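Drorkier has released a firmware update for its Moura 14 laptop that changes how the machine handles charging above 80 per cent, after owners reported that the battery indicator could stall for long periods while the computer was plugged in. The update, version 2.1.4, is available now through the company's support tool and will be offered automatically later in November.

The fault affects the 132 units in the first business pilot as well as machines sold through shops. On an affected laptop the charge level rises normally to 80 per cent and then stops. The charging light stays amber, the operating system reports "plugged in, not charging", and the battery begins to drain slowly under heavy load even though the supplied adapter is connected. Restarting does not clear the condition. Shutting down fully and removing the adapter for a minute does, but only until the next full charge cycle.

According to the release notes, the cause is a conflict between two settings stored in the embedded controller. One is the charge limit, which owners can switch on to slow battery wear. The other is a thermal limit that pauses charging when the cells pass 40 degrees. On earlier firmware the controller wrote both values to the same register, so that a brief warm spell left the charge limit switched on with no sign of it in the settings panel.

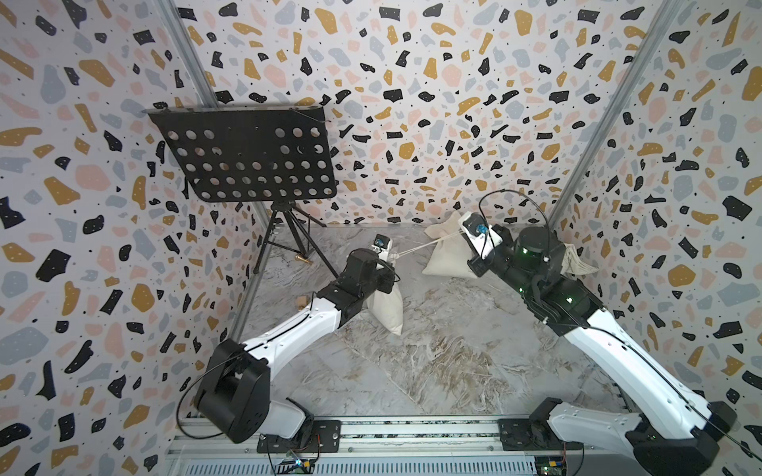

The Moura 14 ships with a 65-watt adapter and two USB-C ports, either of which can be used for charging. Drorkier says the fault occurs on both ports and with third-party adapters, and that the cable is not a factor. The adapter is packed in the box with a printed setup card. The card still lists the old firmware version, and owners should go by the number shown in the support tool.

Version 2.1.4 gives each setting its own register and adds a line to the battery page showing which limit is in force. It also corrects a smaller error in which the cycle counter reset to zero after passing 2,000. Batteries are not altered by the update and no recalibration is needed, though the first reading after installation may differ from the last by a few points.

Installation requires the adapter to be connected and at least 30 per cent charge. The laptop restarts twice and the screen stays blank during the second restart. Drorkier advises against closing the lid during this stage. Machines with disk encryption enabled may ask for the recovery key afterwards.

Retailer Skavlow has paused deliveries of the 3,000 machines it holds in stock until they have been updated. Orders placed through Grallatton are being sent out with the older firmware and a notice in the box. The larger Moura 16 uses a different controller and is not affected.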